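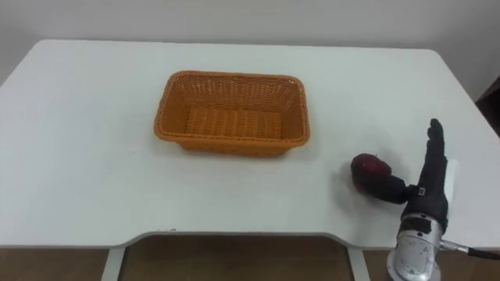

Slide 1. White table, rounded corners, cutout along the front edge.

Speaker notes: Writing Meeting Minutes People Can Use
Office skills afternoon, Wed 28 January, Matlala building
Speaker: Yolandi Du Plessis

Leave the first slide up while people find seats. Start on time even if the back row is still filling.

Opening

Good afternoon. My name is Yolandi Du Plessis and I have taken minutes for most of my working life, first at Giltent and now at Bindach. I get asked to give this talk because people find minutes hard to write and harder to read. We have 60 minutes. I plan to talk for most of that and leave the end for questions.

Ask: who here has to take minutes as part of the job? Who got any training for it? (Usually very few hands stay up. Don't make a fuss of it, just move on.)

Slide 2. What minutes are for

Minutes are a record of what a meeting decided and who agreed to do what. A transcript does a different job. If your organization needs a transcript, record the meeting and have it typed up, and be ready for it to be long. I once had a transcript of a planning meeting at Giltent that ran to 145 pages. I was asked to find one decision in it, about a lease. I found it near the end of a discussion about parking.

Three kinds of people read minutes. The ones who were there want to check what they promised. Some missed the meeting and want to catch up fast. Then there are people years later, who may be lawyers or auditors or simply your replacement, and they know none of the names and none of the background. Write for that third group and the other two will be fine.

Slide 3. Before the meeting

Get the agenda early and build your document from it. Every agenda item becomes a heading. Under each heading put three lines: Discussion, Decision, Action. Leave them blank. Now you are filling in a form, and that is much easier than starting from an empty page while people are talking.

Put the names in ahead of time too. List everyone who is expected, then mark who came. Check spellings against the staff list. Kgomotso Visser was in our minutes with one letter wrong for most of a year before she mentioned it.

Read the last set of minutes. Look for actions that were due. They should come up in this meeting, and if they don't, you will want to know.

Talk to the chair. Five minutes is enough. Ask which items need a decision and which are only for information. Agree on a signal for when you need something repeated. Mine is a raised pen.

Slide 4. In the room

Sit next to the chair, or across from the chair, wherever you can make eye contact. Don't sit at the far end. If you have a choice of seat, pick one with space for the laptop and the papers side by side.

Don't try to write everything. Listen until the point is clear, then write one or two sentences. You will feel that you are falling behind. Most of what you skip you would have deleted anyway.

When a decision is made, stop and get the words right. Say, "Can I read that back?" Then read it back. I was shy about this for years and I wish I had started sooner. People often find out at that moment that they disagree about what they just agreed to — better then than a month later.

For money, write the exact amount and what it covers. Example from Bindach: "The group approved $400 for replacement headsets, to come from the equipment budget." A reader can check every part of that sentence. The first draft said "Headsets were approved," and the finance office sent it back.

(Pause here. People like to copy that one down.)

Slide 5. Who said what

This is the question I get most. In general, leave names out of the discussion. Write "The group discussed the cost of moving the archive" and give the main points on each side. Names belong in three places: attendance, actions, and any case where somebody asks for their view to be recorded.

There are exceptions. If your bylaws say that motions must show who proposed and who seconded, then show it. If someone leaves the room because of a conflict of interest, write down who it was, when they left and when they came back.

Leave out adjectives about how people spoke. "A lively discussion" tells the reader nothing, and "a heated discussion" will get you a phone call.

Slide 6. Actions

An action has a person, a task and a date. Show the before and after.

Before: "Look into the phone contract."
After: "Jasper Aerts to get two quotes for the phone contract and send them to the group before the May meeting."

One name per action. If two people are going to share the work, name the one who will answer for it. "All to consider" is not an action. Nobody has ever put it on a to-do list.

At Bindach we pull the actions out into a short table on page one. Dineo Mthembu suggested it, and I was against it because it meant typing things twice. We tried it for two meetings and I changed my mind. People opened the file, found their name and closed the file again, but at least they had found their name.

Slide 7. After the meeting

Write up the same day if you can, the next morning if you can't. Notes go stale quickly. I have looked at my own handwriting after a weekend and had no idea what "boat?" meant.

Send the draft to the chair first, with a deadline for comments. Then send it to everyone, marked DRAFT. Corrections are for errors of fact. They are not a second chance at the argument. If somebody wants to add something they wish they had said, tell them politely that it can go on the next agenda. Get the chair to back you on this before you need it.

Once the minutes are approved, save one final copy in one place and delete the rest or mark them clearly. We keep ours in Ondodell, one folder per year, file names starting with the year and month so they sort in order. Any system will do as long as everybody uses the same one.

Keep your own notes until approval. After that, follow your retention policy. If you don't know whether you have one, ask.

Slide 8. Exercise (skip if short of time)

Hand out the one-page script. Groups of 6. Nomvula Modise reads the part of the chair from the front and I read everyone else. It takes four minutes. Then each group writes up item two only — decision and action.

Compare two or three out loud. The script has a decision that gets changed halfway through, and at least one group usually writes down the first version. Point this out gently. The right answer is the last one the chair confirmed.

Slide 9. Questions that usually come up

How long should minutes be? Two pages for an ordinary meeting of an hour. Longer if there are many decisions, but never longer because there was a lot of talking.

Past tense or present? Past. "The group agreed." Keep it the same all the way through.

Can the person taking minutes also take part? Yes, but it is hard to do both well. If you have an item to present, ask someone to take over for that item.

What if the chair asks you to change something you know is accurate? Keep your notes, explain why you wrote what you wrote, and remember that the meeting approves the minutes as a group. If it still bothers you, take it to whoever handles governance where you work.

Handouts are by the door. The blank template is on the back of the exercise script. My email is on the last line of the template.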